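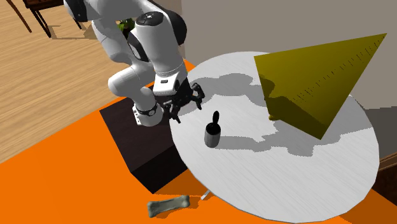 Figure 1. Simulated work cell: robot arm with open gripper beside the round table.

Automation of Table Clearing at Bedell: Effects on Staff
Student project report by Su-chen Ho and Dalia Tazi
Submitted Thursday, May 5, 2022

1. Background

Bedell runs a returns center where mixed household goods are sorted by hand. In January the company began planning a robot station, named Kundis, to take over the first step of the work: lifting single items off a table and passing them on for inspection. The present report considers what this change means for the 26 people who now do that job.

2. Method

We interviewed 15 sorters and both shift leads, and observed the manual tables on two shifts. We also reviewed 689 entries in the shift log. The station itself was studied only in simulation. The simulated room holds objects of very different shapes and sizes, among them a cylinder with a black handle, a large yellow solid with sharp edges and a bone-shaped object lying on the floor covering.

3. Findings

Sorters expect the station to relieve them of repeated reaching, the complaint named most often in the interviews. They are less certain about the work that remains. Under the current plan, staff will handle whatever the arm cannot grasp and whatever has dropped to the floor. Several sorters pointed out that these are the awkward items, and that bending would increase.

Pace was the second concern. At present a sorter may stop for a moment to ask a colleague about a doubtful item. With the station, almost 30 minutes of each shift would go to watching a screen — a task for which no training has yet been scheduled.

4. Recommendations

Floor pickup should rotate among all staff on the shift. Sorters should be able to pause the arm without asking a shift lead. Screen training should be completed before the station is installed, and the interviews should be repeated after the first full month of use.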